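軽食コーナーの並べ方、みなさんどうしてますか?

質問
職場の休憩スペースで軽食コーナーを担当することになりました!茶色い天板のテーブルに、保温器とお菓子と飲み物をまとめて置きたいのですが、どうもごちゃつきます。保温器は黒い本体に黄色い操作パネル、赤いつまみのタイプで、ステンレスの容器が2つ入ります。端に寄せるとコードの行き場に困るし、真ん中だと邪魔だし…。お菓子はカゴと透明の段つきスタンド、あと取り分け用のトレーがあります。予算は300円くらいしか残ってません(笑)
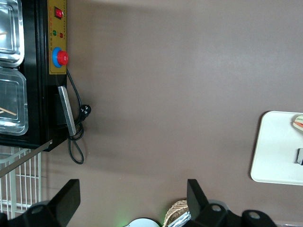 回答1
保温器は端で正解だと思います。うちもLadefogedの休憩室で同じことをやってますが、つまみのある面を人が立つ側に向けるだけでだいぶ楽ですよ。コードは余りをゆるくまとめて本体の横へ。きつく束ねるのはやめたほうがいいです。あとはコンセントに近い端を選ぶことかな。

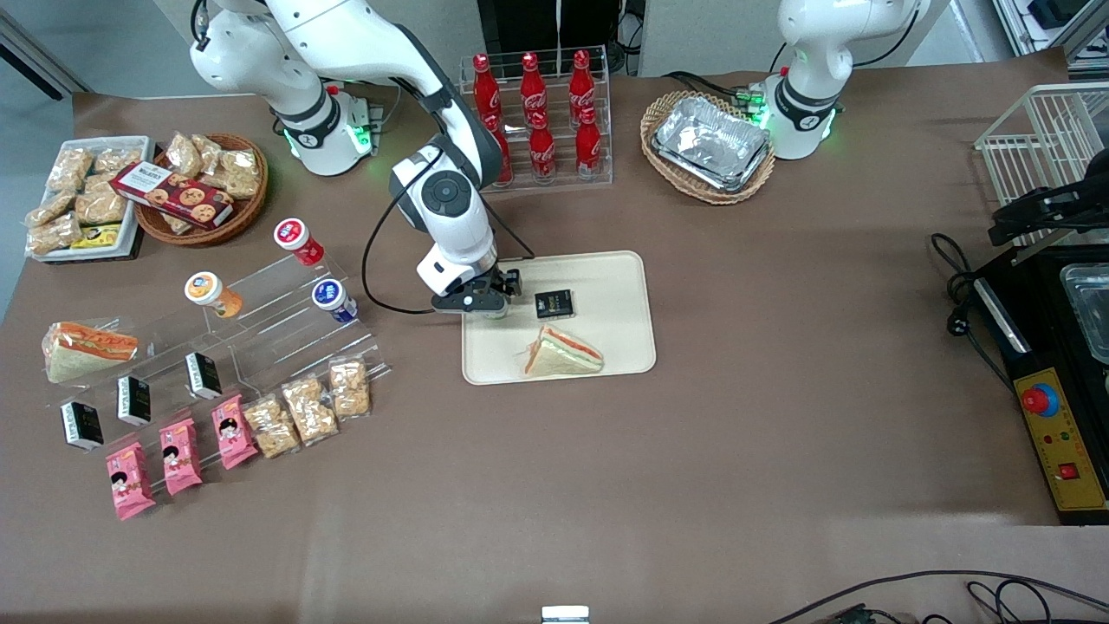 飲み物の置き場は、私は奥派です!背の高いものが手前にあると、お菓子を取るたびに袖が引っかかるんですよね。赤いコーラの瓶を透明ラックに前後2列で並べて奥の中央、これくらいがちょうどいい。サンドイッチは手前のトレーにのせると取りやすいです。袋菓子はカゴにざっくりでいいと思います。

回答2
100均で仕切りを買えば解決。

回答3
回答1の方にほぼ賛成なんですが、トレーだけ一言。にんじんスティックの袋みたいに平たいものと、小さい箱やボトルを同じトレーに入れるなら、詰めこまないほうが取りやすいです。透明スタンドは斜めに置いても案外いけますよ(Terkportの事務所がそうでした)。夕方に一度見て、減ったところだけ足せば十分かと。
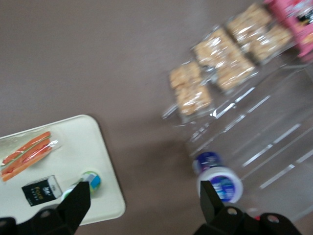
関連する質問
・保温器のステンレス容器、くもりの取り方は?
・Plodanoの段つきスタンド、洗い方を教えてください
・休憩室のお菓子代、どう集めていますか
・Briludano店で買えるカゴのサイズ
・瓶の飲み物を並べるラックの選び方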